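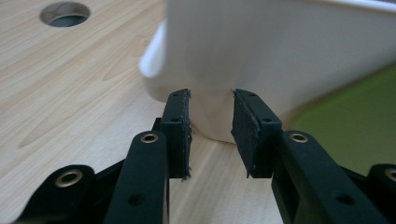

Spielegruppe Detix, Abteilung Konsole und PC

Gestern Abend kam die Mail, dass Nabil Farah bei Dromari aufhört. Er bleibt bis Januar und übergibt dann an Defne Saraç, die bisher die Technik geleitet hat. Für alle, die das Studio nicht kennen: Dromari hat die Skuto-Reihe gemacht, von der bei uns in der Gruppe fast jeder mindestens einen Teil durchgespielt hat.

Mich hat die Nachricht nicht besonders überrascht. Nach Skuto 2 gab es lange keine Interviews mehr mit ihm, und den letzten Trailer hat schon Saraç vorgestellt. In der Mitteilung steht der übliche Satz über neue Aufgaben. Der Verlag Fleury, dem das Studio gehört, hat nur zwei Zeilen dazu veröffentlicht.

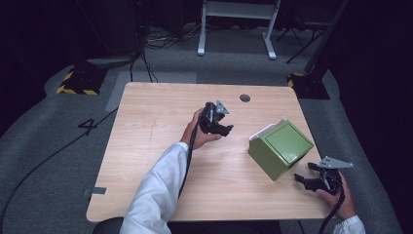 Was wird aus Skuto 3?

Laut Fleury bleibt der Termin bestehen. Ich rechne trotzdem mit einer Verschiebung. Die Drehbücher der ersten beiden Teile stammen von Farah, und wer den dritten schreibt, steht nirgends. Kwame Quaye vermutet, dass die Geschichte längst fertig ist und nur noch am Kampfsystem gearbeitet wird. Kann sein. Der Trailer hat davon allerdings kaum etwas gezeigt, vor allem Landschaft und einmal kurz das Inventar.

Rania Boutros hat mich daran erinnert, dass es beim Vorgänger ähnlich lief. Damals ging der Leiter der Grafik, und das Spiel kam pünktlich, aber mit einem Endkampf, der auf meinem Rechner dreimal abgestürzt ist. Den Patch dafür gab es zehn Tage später. Vorbestellen werde ich diesmal nicht.

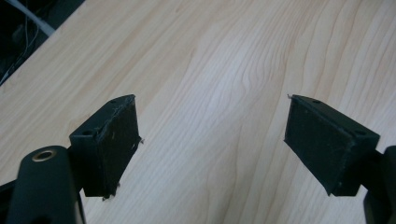
Nächster Spieleabend

Wir treffen uns am Donnerstag, 10. Oktober, wie gewohnt nach dem Abendessen. Tarek Salameh bringt den ersten Teil in der alten Fassung mit, also noch ohne die überarbeitete Steuerung. Ich möchte das Kapitel im Hafen noch einmal sehen, weil ich den Dialog mit dem Lotsen anders in Erinnerung habe als Kwame. Wer einen eigenen Spielstand hat, kann ihn mitbringen, sonst fangen wir vorne an. Ein zweiter Controller fehlt noch, meiner hat inzwischen einen Wackelkontakt am linken Stick. Bitte kurz in den Kommentaren melden, wer einen übrig hat.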